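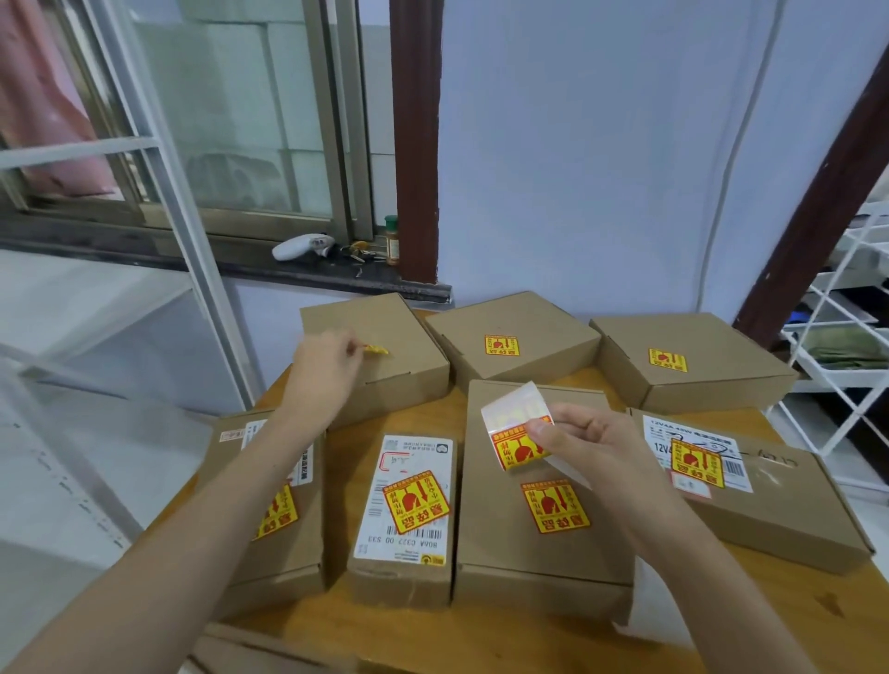 Do you really need shipping protection?

If you order anything online, you have met the little box at checkout, already ticked, offering to "protect your package" for a couple of dollars. I have been unticking it for years, and after a reader wrote in to ask if that was foolish, I spent part of March reading the terms behind it. I'm still unticking it.

The reader, Matilde Serrano, bought a set of soup bowls from a small shop called Brara. The shop uses a protection plan run by Kuvex, which cost her $2. One bowl arrived in pieces. She filed a claim and was told she had missed the window for damage, which is 7 days from the delivery scan. She had been out of town. The plan does pay up to $500 per order, and that figure is printed in large type on the checkout page. The window is in the terms, well down the page, after a long passage on what counts as a porch.

She then emailed Brara directly, and the shop sent a new bowl without any fuss. So what did the $2 buy?

Kuvex would say it buys speed and peace of mind. Maybe it does for some people. But plenty of stores will replace a broken item if you ask, plan or no plan, and many credit cards offer some cover for goods that never show up. Before you pay for a third layer, it makes sense to find out what the first two do.

I also have doubts about the stickers and stamps that go along with all this. "Fragile" on a carton looks reassuring, and I have yet to see a plan that pays more when it's there. The Kuvex terms do let them turn down a claim for "insufficient inner packing," and the buyer has no say in the packing at all.

Skivudard, a rival plan, is a bit better on paper. Its claim window is longer and it doesn't ask for the original carton back. It does ask for photos of the item, the label and all the padding, so don't throw anything out until you've checked the contents.

If you sell things yourself, the sums are different. One reader who ships ceramics mailed 351 parcels last year and says a plan paid for itself. I'd like to see the claims paid next to the fees before I believe it, and I've asked.

Send your own claim stories, good or bad, by replying to this newsletter.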